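Pelten 木家具描述语料 说明文件

本目录存放 Pelten 木家具描述语料的文本、标注和使用说明。语料收的是中文的短描述,内容是家用和工作间里常见的木制台面、桌子、架子、凳子和柜子,来源是旧货目录、修理单和住户自己写的物品清单。全部共 3186 条,每条对应一件家具,或者一件家具上可以单独拆下来讲的部分。

本说明由 Idris Maddocks 整理,最近一次修改是 2022年11月16日。旧版说明里关于“面板”和“台面”的段落已经作废,请以本文件为准。

一、内容概况

语料名称:Pelten 木家具描述语料
语言:简体中文,夹杂少量方言词和英文尺寸缩写
形式:纯文本,逗号分隔表
条目数:3186
单条长度上限:70 字
标注内容:部件、材料、拼接方式、表面处理、损坏情况
适用范围:词汇研究、信息抽取、目录检索、修理单的自动归类
不适用:估价、鉴定真伪、判断木材产地

上限是按汉字和标点一起算的,数字串算一个字。原文超过上限的,由整理者在句号处断开,后半段如果仍在讲同一件家具,就另立一条,用 group 字段连起来。断开的地方不补主语,所以有些条目开头没有主语,读起来突然,这是原样。

二、来源

语料分三个来源,每条的 source 字段写明是哪一个。

drullesero:Drullesero 旧货行的库存目录。目录由店里的人手写,后来录成电子表。写法比较整齐,先写件名,再写料,再写毛病。同一件家具换过位置以后常常重写一遍,前后两次的说法可能不一样,两次都保留。

clister:Clister 修理铺的接件单。这一部分损坏描述最细,外观写得很少。很多单子只有“腿松”“面开”“抽屉涩”几个字,单看看不出是什么家具,要结合 item 字段。接件单背面的价格没有录入。

home:住户自己写的物品清单,多半是搬家前后写的。用词最散,同一样东西有人叫案子,有人叫台子,有人叫条桌。我们没有统一它们。

McIver 仓库的目录曾经放在试用版里,正式版没有收。那份目录的描述大多是从别处抄来的,重复太多,而且不少条目连件名都对不上。试用版的用户如果还在用那一部分,请自行删去 source 为 mciver 的行。

三、文件

items.csv:主表,一行一条
parts.csv:部件标注
joints.csv:拼接方式标注
finish.csv:表面处理标注
damage.csv:损坏标注
glossary.txt:词表,含异名和方言词

以上 6 个文件的编码都是 UTF-8,不带 BOM,换行用 LF。用表格软件直接打开 items.csv 时,id 前面的零会丢掉,请按文本列导入。

四、主表字段

id:条目编号,字符串。编号不连续,删掉的条目不补号。
source:来源,取值见上一节。
item:件名,经过归并。归并规则见第五节。
item_raw:原文里的件名,一字不改。原文没有写件名的,留空。
text:描述正文。
group:同组编号。只有一条时留空。
region:写的人自己填的地区,没有填的留空。这一列没有核对过,不要拿来做方言分布的结论。
note:整理者的备注。多数为空。

text 里的人名、电话和门牌已经去掉,换成一个方框符号。去掉以后句子不通的地方没有改。也有几处方框是原稿上污损认不出的字,这种情况 note 里会写“原缺”。

五、件名归并

归并只用于 item 字段,目的是检索时方便。归并以后的件名分为桌、台、案、凳、椅、柜、架、箱、床、屏和其他。

桌和台的界线按用途分。吃饭、写字、摆东西用的归桌;干活用的,比如裁布、揉面、刨木头,归台。原文没有写用途的,照原文件名归。原文又没有件名的,归其他,不猜。

案单列,只收原文里明确叫案的条目。有人建议把案并到桌里,考虑到写的人选这个字往往有他的意思,例如条案、画案,最后没有并。

架分落地的和搁在别的家具上面的。落地的直接写“架”。搁在桌面或柜顶上的矮架写“架(台上)”。台上的架子自成一条,不算桌子的部件,哪怕原文把两样写在同一句里。遇到这种句子要拆开,拆开以后两条用同一个 group。

凳和椅按有没有靠背分。有扶手没靠背的极少,归凳,并在 note 里说明。

箱和柜按开口方向分,向上开的是箱,向前开的是柜。上面能开、前面也能开的归柜。

六、部件标注

parts.csv 每行标一个部件,字段是 id、start、end、part、material、certainty。start 和 end 是字符位置,从零起算,end 不含在内。

part 的取值有面、腿、框、牚、板、屉、门、背、拉手、五金、其他。下面几条容易弄错。

面:指朝上、供放东西的那一层。桌面、台面、凳面、架子的层板都标面。柜子里的隔板标板,不标面。

框:指围在面或板四周、起固定作用的构件。边框的材料可以和面不同,material 照边框自己的写。木面配金属边框的,面和框各标一行。原文只写“带边”时标框,material 写未知。

腿:直接着地,或者直接着在下面那件家具上的支撑。矮架的腿也标腿。材料写木、金属或未知,不再往下分。原文写了铁、铝、铜的,原词放在 glossary.txt 的例子里,material 一律归金属。

牚:腿与腿之间的横档。原文里写成撑、枨、掌、横梁的都有,统一标牚,item_raw 和 text 里不改字。

五金:铰链、合页、角码、螺丝、脚轮。角码有时被写成“铁拐”,词表里有。

certainty 只有两个值,明写和推断。推断的意思是原文没有直接写出材料,标注人从别的词看出来的,例如“生锈的腿”标金属、推断。只需要可靠材料的用户,把推断行滤掉就行。

颜色不在部件标注里。早先有过 colour 字段,标注人之间对“原木色”“浅色”“黄”“本色”分不清,意见很不一致,后来取消了。颜色词仍然留在 text 里,可以自己检索。

七、拼接方式标注

joints.csv 的字段是 id、start、end、joint。取值有顺拼、横拼、榫接、钉接、螺接、胶接、整板、未写。

顺拼指几块长板并排、板的长边挨着长边拼成一个面。横拼指短板横着排,常见于床板和装货用的木箱盖。整板是一整块料,中间没有拼缝。原文写“独板”“一块玉”的都归整板。

“拼花”不标。原文里的拼花含义太杂,有的指贴面花纹,有的指地板式的排法,词表里另有一段。

同一个面既写了怎么排、又写了怎么固定的,标两行。例如“长条板并着,底下上了螺丝”,标顺拼一行,螺接一行。

长板并排拼成的浅色木台面,四周有黑色金属边框,靠后缘立着一个细黑腿的小木架,按上面的规则记两条:台面一条,面标木、拼接标顺拼,框标金属;矮架另一条,件名写“架(台上)”,腿标金属。两条的 group 相同。 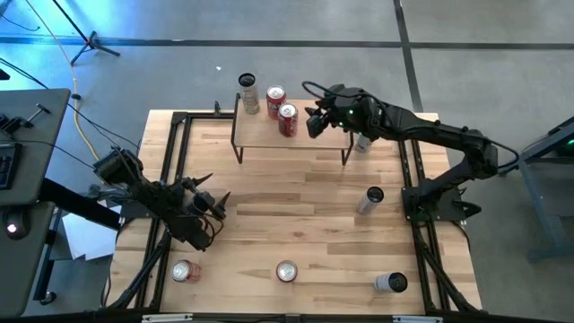

Amirhossein Zamani 来信说,顺拼和胶接放在同一个字段里不合适,一个讲的是排列,一个讲的是固定,检索“没有用胶的拼板面”时要先把表拆成两份再比对,很麻烦。他建议分成 layout 和 fixing 两列,未写的也分别标未写。

这条意见我们认为有道理,下一版会照此改。当前版仍用一个字段,读表时可以按取值自己分:顺拼、横拼、整板属于排列,榫接、钉接、螺接、胶接属于固定。未写这个值目前的意思是两方面都没有提到;只提到一方面的,另一方面没有行。

八、表面处理标注

finish.csv 的字段是 id、start、end、finish、state。

finish 的取值有清漆、混漆、油、蜡、大漆、贴皮、素面、未知。清漆指透得出木纹的漆,混漆指盖住木纹的漆。原文只写“上过漆”的标未知。

油和蜡在住户清单里常混着说。“打过油”可能是核桃油、桐油,也可能是超市里买的护理蜡。只要原文写的是油就标油,标注人不改判。

素面指原文明确说没有上过东西,比如“白茬”“没上漆”“光板”。单单没有提到表面处理的,不标素面,也不留行。

贴皮包括木皮和纸皮。原文分得清的,在 note 里写明。

state 写处理层现在的情况,取值有完好、磨损、起皮、发黏、变色、未写。发黏主要出现在 clister 部分,多数是厨房里的桌子和凳子。

九、损坏标注

damage.csv 的字段是 id、start、end、damage、part、severity。

damage 的取值有开裂、开缝、翘、松动、虫蛀、霉、烫痕、水痕、划痕、缺件、断、其他。

开裂和开缝要分开。裂在木头本身上的是开裂,裂在拼缝上的是开缝。修理单里的“面开”两种都可能,原文别处没有说明的,标开缝,并在 note 里写“面开”二字,便于以后改。

翘包括弯、拱、瓦形。桌面放不平有时是腿的问题,原文写“桌子不平”“晃”的,没有提到面弯,标松动,part 写腿。

烫痕和水痕。杯底留下的白圈,住户有的叫烫的,有的叫水印。写烫的标烫痕,写水的标水痕,只写“白圈”的标水痕。这条规则没有很强的依据,只求一致。

虫蛀只看原文有没有虫、蛀、眼、粉这几类说法。“有小眼”可能是旧钉眼,原文提过钉子的,标其他。

severity 分轻、中、重、未写,完全看原文用词,“一点”“稍微”“不碍事”为轻,“不能用”“断开”“要换”为重,其余有程度说法的为中。标注人不按自己的修理经验判断。Clister 的师傅看过一部分后认为有的“轻”其实修起来费事,这是另一回事,severity 反映的是写的人怎么说。

十、标注过程

标注从 7月开始。先由两人各标同样的 100 条,对照以后修改规则,再分头标其余部分。对照时分歧集中在三个地方:案和桌的归并,开裂和开缝的区别,以及推断到什么程度算推断。

对照用的那批条目在 note 里带有“对照”二字。两人的原始结果没有并入发布文件,需要的可以来信索取。

分头标的部分由另一人抽看。抽看中发现的问题如果属于规则不清,就回头把同类条目全部重看一遍;如果只是手误,就地改正。改动没有逐条留记录,这是这份语料的一个缺点。

归并件名是最后做的。做归并时又发现了一些重复条目,其中来自同一张单子、文字完全一样的删去一条,文字有出入的都保留。

十一、样例

下面几行是主表里的条目,只列 source、item、text。

drullesero,桌,方桌,榆木面,四边起线,一角磕缺,牚是后换的松木。
drullesero,柜,矮柜,前开两门,铜拉手少一个,背板薄,有霉点,擦得掉。
drullesero,案,条案,独板,两头翘头,面上有烫痕,腿稳。
clister,凳,凳面开,胶干了,腿也松,客人要求不用钉子。
clister,台,裁布用的,面板拱起,顺缝开了一道,下面角码锈死。
clister,椅,靠背断一根,原来断过,粘的地方又开。
home,架(台上),放在书桌上头的小架子,木头的,细腿,有点晃。
home,桌,我妈那边拿来的吃饭桌子,掉漆掉得厉害,白圈擦不掉,还能用。
home,箱,樟木箱,盖子横着几块板钉的,铰链响,里面没蛀。

样例里最后一条,盖子标横拼一行、钉接一行。“里面没蛀”是否定说法,damage.csv 里没有对应的行。否定说法一律不标,做抽取训练时要留心,模型很容易把“没蛀”认成虫蛀。

十二、词表

glossary.txt 每行一个词,后面依次是归到哪个标注值、出现在哪个来源、简短解释。解释只写这份语料里的用法,和辞书不一定一致。摘几条:

牚子:归牚。腿间横档。clister 部分最常见。
铁拐:归五金。角码。
白茬:归素面。没有上过漆和油的木面。
面开:归开缝,待核。
涩:抽屉推拉费力。不标损坏,原文说明是变形引起的才标翘。
走形:归翘。用在柜门上时多指门扇不方正,仍归翘。
散架:归松动,severity 标重。
活儿台:归台。home 部分,指干木工或修东西的台子。
闷户橱:归柜。只在 drullesero 部分出现。
塌腰:归翘。指层板或床板中间下沉。
起毛:不标。有人指木纹竖起,有人指布面起球,沙发条目混进来过,已经清掉。
包浆:不标。用法太宽。

“料”字要单独说一下。Drullesero 的目录里“料好”指木料好,Clister 的单子里“料”有时指修理用的辅料,比如“料另算”。两种用法都没有标注。统计词频时最好按来源分开。

十三、已知问题

来源不均衡。drullesero 的条目最多,写法又整齐,用全部条目训练出来的模型在 home 部分上会差一截。建议按 source 分别报告结果。

item 为其他的条目里仍有一些其实能归类,靠的是同组的另一条。归并时只看了单条,没有看组。

材料里的树种没有单独字段。写的人说是榆木,我们就当他说的是榆木,没有办法核对。语料里“红木”一词的用法尤其随意,有的只是指颜色。拿它做树种识别没有意义。

尺寸的单位不统一,厘米、公分、尺、寸都有,也有写“两拃宽”的。text 里原样保留,没有换算,也没有标注。

部分条目里的错别字影响分词,例如“隼接”“榫头”写成“笋头”。正文不改,词表里列了常见的几种。标注时按正确的字理解。

clister 部分的同一张单子有时写了几件家具,拆条时靠标点断开。标点本来就不全,断错的可能性是有的。发现断错的请把 id 发给我们。

十四、使用建议

做件名识别,用 item_raw 当目标,比用 item 合适。item 经过人工归并,有些值从正文里看不出来。

做部件和材料抽取,先决定要不要推断行。混着用会让评测分数难以解释。

划分训练集和测试集时按 group 分,同组条目放在同一边。group 为空的单独算一组。Drullesero 目录里重写过的条目没有放进同一个 group,文字相近而编号相邻的,最好先做一次去重,或者至少查一下测试集里有没有和训练集几乎一样的句子。

做损坏归类,可以把开裂和开缝先合起来,结果会稳一些。合并以后再用 part 区分,面上的多为缝,腿上的多为裂。

如果只想要词表,不需要下载主表,glossary.txt 可以单独使用。

十五、许可和引用

文本和标注供研究和教学使用,转发时请带上本说明。商业使用须先征得 Drullesero 和 Clister 两方同意,住户清单部分不开放商业使用。

写过清单的住户如果想撤回自己的条目,告诉我们大致内容即可,我们找到以后从下一版删去。已经下载的旧版请使用者一并删除对应的 id,撤回名单会附在发布目录里。

引用时写“Pelten 木家具描述语料”并注明所用版本的日期。只用了某个来源的,请写明来源名。

十六、改动记录

试用版:含 mciver 来源,无 group 字段,件名未归并。
首个正式版:去掉 mciver 来源,增加 group,增加 damage.csv。
当前版:取消 colour 字段;“架(台上)”从“架”中分出;重看开裂和开缝;词表增加方言词;本说明重写第五节到第九节。
待做:joints.csv 拆成排列和固定两列;对其他类按组重新归并;把否定说法单独列出。

问题和更正请写给 Idris Maddocks,来信里附上 id 和来源,改动会记在下一版的说明里。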